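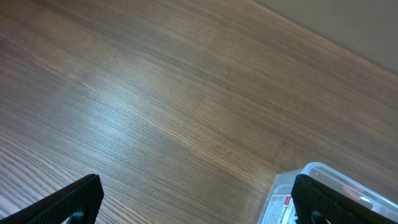
Wrist view over the tabletop, gripper open, with a clear container off to the right.

Come teach a robot arm with us! (Participants wanted, paid)

Hi, I'm Agathe Charpentier, and I'm looking for 18 people to help with a study on how robots learn from human demonstrations. You don't need any experience. If you can pick up a sandwich box without thinking about it, you already know more than our arm does.

We've been comparing two ways of teaching. In one you guide the arm by hand, in the other you steer it with a pair of controllers while watching the wrist camera. In our pilot, the hand-guided demos looked smoother to us, but the policies trained on the controller demos did better on see-through packaging. I'd love to know if that holds up with people who don't work in our lab — so far the only teachers have been me, Ajith Krishnan and Sudheer Kamath, and we've all picked up some pretty strange habits by now.

You'd come to our lab at Jekardale for two sessions. Each one has a short practice (it's fun, I promise), then a run of pick-and-place tasks with ordinary grocery items, then a chat with me over coffee about what felt easy and what drove you nuts. All told you'd record 130 demonstrations, with breaks whenever you want them.

You should be 18 or over, able to use both hands comfortably, and fine with us keeping your demonstrations for research. Glasses are no problem. Left-handers, please write in, we really need you!

We pay $300 for both sessions, sent within a week of the second one. If you stop early you still get paid for the part you did.

To sign up, send me a note by January 26, 2018 through the Jekardale contact page and put "Zundard study" in the subject line. Tell me which hand you write with and whether mornings or evenings suit you better. Sudheer handles the scheduling and will write back with open slots.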